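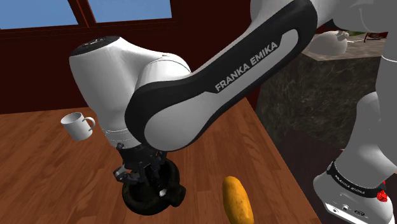 The robotics club at Nendcombe College had no robot. It had a room on the second floor with a radiator that could not be turned down, and it had a simulator. On the screen the arm was white and black with the maker's name printed up the side, and it bent over a wooden table in a kitchen where the sky outside the window was always light blue. It held the black ring just clear of the planks. The boy at the keyboard had his hands in his lap, as the rules of the MacRitchie Cup did not allow him to touch anything once a run had begun.

"Is it going to put it down?" his partner asked.

"It's thinking."

"It doesn't think. You wrote it."

"I wrote it to wait until it's sure."

She looked at the mug on the left and then at the yellow lump near the bottom of the screen. She had done the part of the program that worked out where things were, and he had done the part that moved. They had agreed on this in April, when they were still getting the same bus home. Now she got the earlier one.

The ring stayed where it was. A clock in the corner of the other monitor ran out, and the run was marked as failed.

"It was sure," she said. "My bit was sure. It sent you the place and you sat on it."

He opened the log and scrolled. She was right. The place had come through in good time, and his side had asked for it again, and then again, and each time the answer had been the same.
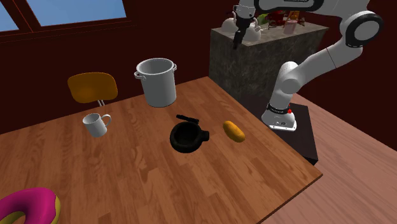 By Ines Haldry

They had 400 runs to get through before the entry closed, and the teacher had said they could stay until the cleaners wanted the room. The kitchen came up again. The pot stood towards the back of the table, and the black bowl was in the middle with its stick lying across it. A bit of pink doughnut showed in the bottom corner. The gripper was over by the counter, above the white kettle, with the whole table still to do.

"How many times does yours ask?" she said.

"Until two answers are close enough."

"Close enough to what?"

"To each other."

"They're always close. What number did you put?"

He told her. She worked it out on the back of the entry form and showed him. With the number he had chosen, the arm would have had to see the ring more exactly than her part of the program was able to see anything. It could have waited all night.

"I didn't want it to drop things," he said.

"They're not real things."

"I know."

She pulled her chair round to his side of the desk. It was the first time she had done that since the Londard heat, when the arm had put a mug down on the edge of a table and it had gone over, and he had apologised to the judge, and then to her, and then to the judge again. They had come last out of 27 teams. On the coach back from Nullholm he had sat at the front with the teacher.

"Make it bigger," she said. "The number."

"How much bigger?"

"I don't know. Double it. If it drops something we'll see it drop."

He doubled it and saved the file under a new name so that the old one would still be there. She noticed this and let him do it. He started the run and put his hands back in his lap.

"What time's your bus?" he asked.

"I've missed it."

"There's the later one."

"I know there is," she said. "Watch the arm."

He watched it. The radiator knocked. Down the corridor somebody had started on the floors, and they both kept still and hoped the noise would go the other way first.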